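Notebook — kicking tee and ball pressure, session 3
Nov 3, 2018

Carried on with the field goal rig from the last entry. Aim is still to see how much ball pressure alters launch angle off the Cekavard tee, with the swing arm held at one setting. Tín Đồng on the arm release, me on the readings.

Pressure gauge zeroed before the first kick and again at the end. It had drifted by a hair, less than the smallest division. Balls are the same match-worn set as in May, laces out, lean set with the plywood wedge. Ball 2 has a slow leak at the valve and was taken out of the averages. It should go back to Wiltura for a new bladder.

Results, short version: low pressure gives a lower launch and more spread. At normal match pressure the spread closes up. Over-inflated, the launch is no higher but the ball leaves the tee with more wobble end over end. I don't trust the last part yet — the tee feet were creeping on the mat and I only spotted it late.

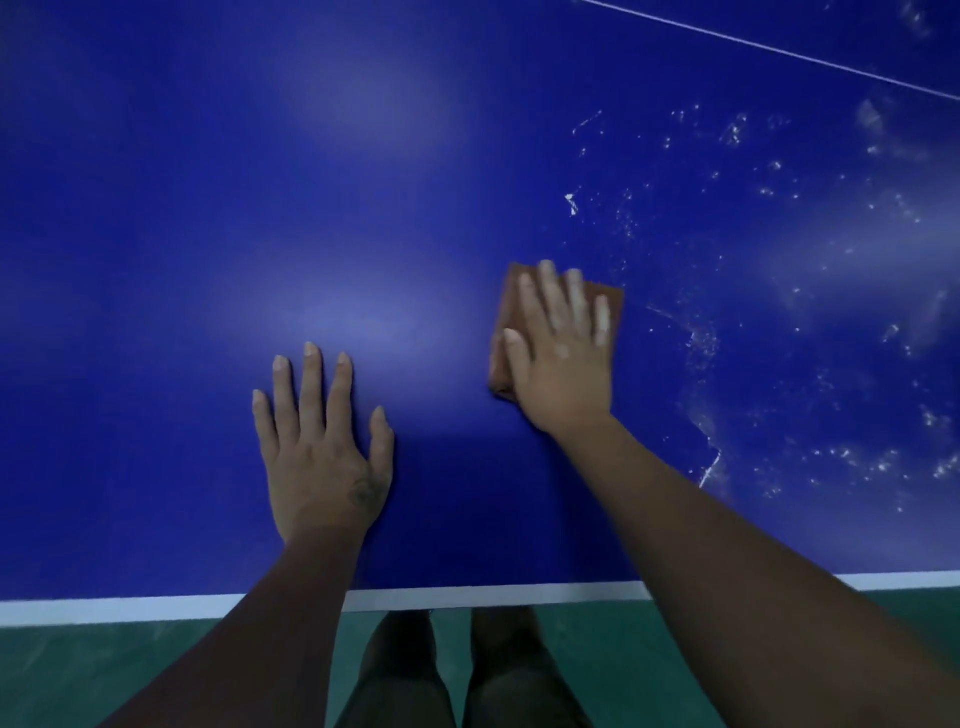
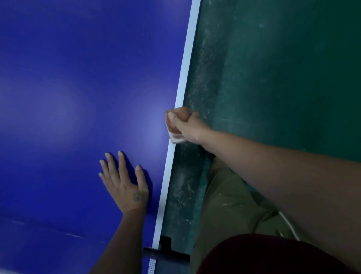 Tee creep: the rubber feet are worn on one side. Marked the mat with chalk at each foot and checked after every kick. Movement was always backwards and to the left, towards the plant foot side. Bùi's clamp holds it but raises the base by about 3 mm, so figures with and without the clamp can't be put in one table. Kept them on separate sheets.

Logger: the Punex box stopped at row 3001 again, same as last time. Must be a limit in the export and not the memory, as the live display kept running. Split the files by pressure setting from now on.

To do:
— new feet for the tee, or a second tee
— repeat the over-inflated set with the clamp on
— ask Tín for the release timings, he has them on paper
— re-cut the wedge, the corner has gone soft

Arm spring left slack and pin out. Do not kick with it until the pin has been checked for bending. Next session starts with the clamp already fitted.

2 comments · 3 shares

This site uses cookies to remember your settings. Accept | Read more

Back to top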